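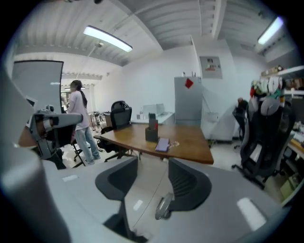 Nallon hand gripper (setup and care)

The Nallon is a hand-held gripper used at the Fliltdale workshop to record how people pick things up, so that a robot arm can be taught the same moves later. I keep this entry going with Kausar Rana, and between us we've had most of these apart on a bench at some point, so forgive me if it gets a bit personal in places!

Fingers

Each Nallon has 2 fingers that close toward each other. Ours get swapped a lot (people are hard on them), and I always do the left one first out of pure habit. Wipe the inner faces, slide the finger on until it stops, then snug the screws a little at a time. Don't crank them down. Gladys Rivadeneyra stripped a mount in March doing exactly that, and she's the careful one.

Close the grip slowly and look straight down it from the camera end. The tips should meet evenly. If one leads the other, back off the screws and start over, it's quicker than fiddling.

Camera

The lens is a wide one and it picks up every fingerprint, so a dry lens cloth comes first, always. After that you load the calibration file in Lumbao, the program we use for recording, and open and close the grip all the way while it watches. The opening value should land between 159 and 1414. Anything outside that and I'd check for a loose finger before blaming the software, though I've blamed the software plenty.

Routine care

We do a full check every 636 grasps, which Lumbao keeps track of for you. Look over the cable where it enters the handle, feel for play in the trigger, and put one small drop of oil on the slide. One drop! Oil on the fingers ruins the grip and you'll be cleaning them all afternoon.

Common faults

Sticky trigger: usually lint in the return spring. Picture jumps or drops out: reseat the cable, then try another one. Grip reads open when it's shut: run the calibration again with nothing between the fingers. If that doesn't fix it, the sensor is probably going, and Ekene Adebisi keeps the spares.

See also: Helleck charging dock, Lumbao file names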